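Hair tie

A hair tie is a loop, usually elastic, used to hold hair away from the face, the neck or the soup. It is also called a bobble, a hair elastic, a ponytail holder or, in households where it is needed urgently, "one of those things". The group takes in everything from the plain thin band to the scrunchie, a wider type in which the elastic is hidden inside a tube of gathered fabric. Hair ties are sold in quantity, owned in quantity and found singly.

Construction

The basic hair tie is a core of stretchy rubber or synthetic thread with a woven cover. The ends are glued, stitched or joined with a small metal crimp. The crimp is the cheapest method and the one most likely to leave with some hair in it, and many makers now advertise its absence.

A scrunchie needs more cloth than its finished size suggests. The tube is cut a good deal longer than the elastic, so that the fabric bunches when the two are joined. Cotton, satin, velvet, jersey and sheer fabrics are all used. Home sewers like the scrunchie as a way of using up remnants, and it is often the first thing a beginner finishes. Turning the tube right side out is commonly done with a safety pin and takes longer than the sewing.

Types

Thin elastics grip well and suit the ends of plaits. They come plain or printed, animal prints being a lasting favourite among people who would not wear a leopard-print coat.

Ruched ties sit between the thin elastic and the scrunchie. They have a crinkled cover and are most often black, a colour that hides well in dark hair and even better in the bottom of a bag.

Scrunchies hold more loosely and are kinder to fine or dry hair. Large ones are partly decoration. Small ones are sold for children, wrists and half-up styles.

Spiral ties are made of coiled plastic and look like an old telephone cord. They stretch with use and can sometimes be shrunk back in warm water, a treatment that works until it doesn't.

Clips and slides are not hair ties, but share their drawers and their fate.

Use

A tie is generally wound round the gathered hair two or three times. The correct number of turns is one more than is comfortable and one fewer than is possible. Between uses it is worn on the wrist, where it leaves a mark and is forgotten. Sleeping in a tight elastic is discouraged by most hairdressers, who tend to suggest a loose scrunchie instead.

Loss

The disappearance of hair ties has attracted little formal study. Noeline Tawhiri, a hairdresser in Clullen, kept a diary of a single pack of 30 plain elastics, published in the salon's newsletter in August. After 18 weeks she could find 2. Her client Corey Ellery, who has waist-length hair and three cats, wrote in to say that this was a good result.

Known places of recovery include coat pockets, gear sticks, door handles, the filter of the washing machine and the space between mattress and wall. Ties found in the last of these are usually in excellent condition and belong to a previous hairstyle.

Sorting and storage

Most collections are sorted once or twice a year, generally while looking for something else. The usual method is to empty everything on to the bed, spread it out and throw away whatever has lost its stretch. Tired scrunchies can be unpicked and given new elastic, although the pile set aside for this is seldom seen again.
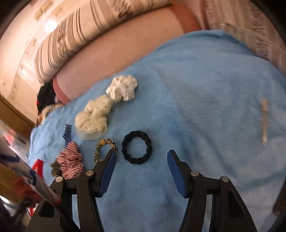

Care

Fabric scrunchies can be washed by hand in cool water with a little mild soap, or by machine inside a mesh bag. They should be dried flat and away from radiators, as heat shortens the life of the elastic. Satin and sheer types mark easily and are better washed apart from anything with a zip. Thin elastics may be rinsed to remove hair products. Few are.

Trapped hairs are best snipped and drawn out with tweezers. Pulling them out by hand is quicker and tends to bring the cover along too.

See also

Alice band
Hair slide
Odd sock
Ponytail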